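Keeping screws, hinges and small metal things in good order

I have been meaning to put this page together for ages. Every spring I go round the house with a screwdriver in one pocket and a rag in the other, and every spring I find the same handful of things that have worked loose, gone stiff or started to squeak. My grandmother called it "doing the rattles", and I have kept the name (and her screwdriver, come to that, though the handle has been replaced).

You don't need much for a good round of rattles. A decent set of screwdrivers, a small tin of light oil, some candle stubs, wooden matches or cocktail sticks, a jam jar lid to put the screws in and a cup of tea. I do the kitchen first while my knees are fresh, then the bathroom cabinet, and leave the shed until the weather is kinder, usually some time in May.

Start with the cupboard doors. Open each one and lift it gently by the handle. If it moves up and down, the hinge screws want attention, and nine times out of ten a quarter turn is all that's needed. Do stop when the screw feels snug! I spoiled a perfectly good dresser door years ago by giving it "one more for luck", and the wood simply gave way and let the screw spin round and round for ever after.

If you have a spinner like that, don't despair. Take the screw out, dip a couple of matchsticks (heads snipped off) in wood glue, push them into the hole and trim them flush. Leave them overnight and put the same screw back in the morning. It will bite as if the cupboard were new. For a bigger hole, a sliver of dowel does the same job, and I have one on the larder door that has held through two kitchens' worth of slamming. 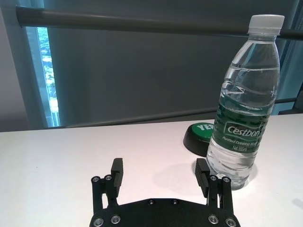
Choosing the right driver matters more than people think, and I would sooner see someone with three good ones than a great roll of bad ones. The tip should fill the slot or cross from side to side, with no wobble when you twist it. If it rocks about, go up a size. Have a look at what kind of head you are dealing with, too. A countersunk screw, like the two small ones set close together near the top middle of that dark plate, wants a hole with a sloping mouth to sit in, so if you are swapping one on a hinge, be sure to replace it with another countersunk one. A domed head in its place will stand proud, and the door will never close properly again. Take the old screw along to the shop with you and hold it up against the new ones.

Stiff screws are a different matter. First clean out the slot, as old paint is nearly always the culprit — a dressmaking pin or the point of a bradawl will lift it. Then a drop of oil, and go and do something else for an hour. When you come back, try tightening it the tiniest bit before you undo it. It sounds quite the wrong way round, I know, but it often breaks the grip of the rust. Lean your weight down on the driver as you turn and go slowly.

For screws going into hardwood, rub the thread across a candle stub first. Soap works as well, and I used it happily for years until a neighbour pointed out that it draws in the damp and can rust the screw in its hole. I have been a candle woman ever since.

Squeaky hinges need far less oil than they are usually given. One drop at the top of the pin, work the door back and forth, and wipe away whatever comes out at the bottom (it will be black, so mind the paintwork). Kitchen oil is a false economy. It goes sticky and catches every bit of fluff in the house, and by autumn you'll be squeaking again with a moustache of grey on every hinge.

Drawer runners like candle wax too if they are wood on wood. Metal ones should be wiped clean with a barely damp cloth, dried well and left alone unless they complain.

Lastly, the odds and ends. I keep spare screws in old mustard jars, sorted by length, with one of each sort taped to the lid so I can see what's inside without tipping the lot out over the table. Brass goes in its own jar, and so do the tiny ones from spectacles and clocks, which would otherwise sink to the bottom of everything and never be seen again. Anything bent or chewed about the head goes straight in the scrap tin. I used to save those as well, and I can't think of a single one I was ever glad to find.

Last updated March 27, 2024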